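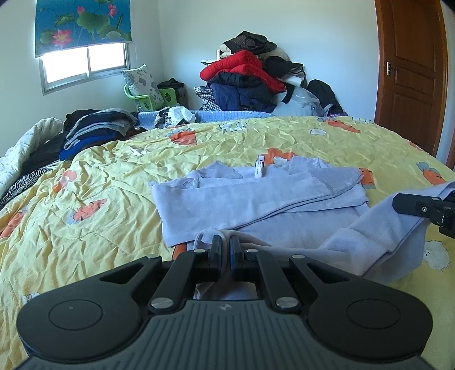 gripper build, week whatever. picking the thread back up, lost track of where I numbered these so I'm not numbering them

laundry day = test day. pinching a thin lavender top by the edge, on the bed, on top of a quilt that is more wrinkle than quilt. this is the hard mode I kept putting off

hard part isn't squeezing. it's getting ONE layer. thin fabric bunches up and the fingers want to take the quilt along with it

current fingers are narrow, black, print flat on the bed. earlier set was wide and rounded and just skated over cloth. narrow ones dig in under a hem way better

print time for one pair is 55 min on my machine. so I can break a pair at lunch and have new ones before I've finished complaining about it

linkage question from Yasir Awan — yes the arms run on plain pivots, no bearings. had bearings in v2. they were nice. they also cost more than the rest of the thing put together

pivots need to be snug but not tight. I go tight, then back off an eighth of a turn, then a dot of threadlocker. skip the threadlocker and the caps walk out by the end of an evening, ask me how I know

seperate problem: slop. with a new set of arms there's almost none at the fingertip. after 800 open/close cycles I can feel it wiggle. gonna ream the holes next time instead of trusting the printer

edit: ream them AND print them undersize. Ghazala Soomro pointed out that reaming a hole thats already too big does nothing. correct. thank you Ghazala

fabric notes so far, all by hand, no motor:
denim — easy, boring
towel — easy
t shirt — fine if you come in at a seam
anything thin and slippery — 8 good grabs out of 19 on Monday. not great!!

most of the misses were me coming in too flat. tilt the fingers down more and it gets the edge. tilt too much and it pokes the mattress and flexes

tried strips of bike tube on the tips. grips like crazy, then won't let go. thin silicone tape next, got a roll in the drawer somewhere

motor version is called Bumuda, no reason, it's what I typed when the CAD program wanted a file name. same fingers, same linkage, servo where my hand goes. not wired yet

why do it by hand first — because if I can't pick up a shirt with it then a servo definitely can't

goal is still just: shirt goes from pile to flat. no folding. everybody asks about folding. folding is next year

files go up once the holes are fixed, I don't want anyone printing the wobbly arms. pivot screws are M4, get the long ones, the short ones bottom out

ok back to it, silicone tape located, it was in the kichen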